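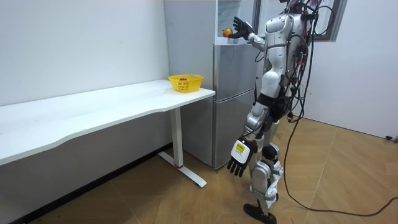 Apple in the upper compartment.

Bestent seeks adults for a home food storage study in Derdale. Participants record fruit kept in their refrigerators for 6 weeks, starting in October.

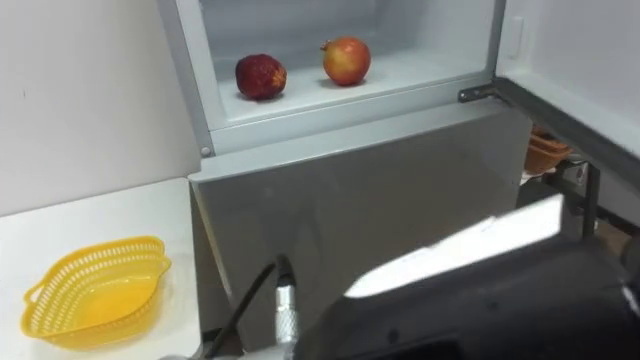 Entries take a few minutes a day. Payment is $600 on completion.

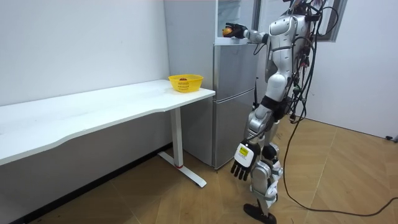 Round fruit at the open upper door.

Applicants must be 23 or older and own a refrigerator with a separate freezer.
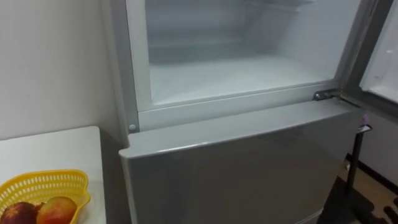
Two-door refrigerator, freezer open.

Contact: Noura Nassar, Bestent, 800 Pfister Street, Derdale.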